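## Questions fréquentes : étiquetage et stockage des câbles d'atelier

**Quel format de référence faut-il utiliser ?**
Trois blocs séparés par un tiret : famille, longueur en centimètres, numéro d'ordre. Un cordon réseau de deux mètres s'écrit donc RJ-200-43. Le numéro d'ordre n'est jamais réattribué après mise au rebut.

**Où placer l'étiquette ?**
À 8 cm de chaque connecteur, texte orienté vers la fiche. Les câbles de moins de 30 cm n'en portent qu'une.

**Les manchons Birkia sont-ils compatibles avec l'imprimante Imar ?**
Oui, à partir du diamètre 4,8 mm. En dessous, le ruban se décentre et le texte est tronqué. Utiliser dans ce cas le drapeau adhésif.

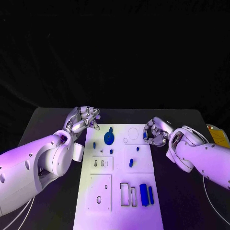
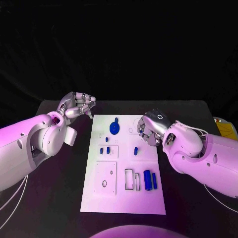
**Comment enrouler un cordon long ?**
En boucles alternées, dessus puis dessous, fermées par un lien auto-agrippant. Les colliers plastique sont réservés aux installations fixes. Rayon de courbure minimal : huit fois le diamètre extérieur.

**Un câble testé défectueux peut-il être réparé ?**
Seulement s'il s'agit d'un cordon basse tension avec connecteur démontable. Les autres partent dans le bac 313, local Barroso, connecteurs sectionnés.

**Qui modifie l'inventaire ?**
Raphaël Langlois pour les créations et les sorties, Faith Magesa pour les corrections de longueur ou de famille. Le fichier est verrouillé en mai pendant le récolement.

**Que faire d'un câble sans étiquette ?**
Le mesurer, le tester, puis lui attribuer un nouveau numéro. Ne pas tenter de retrouver l'ancien.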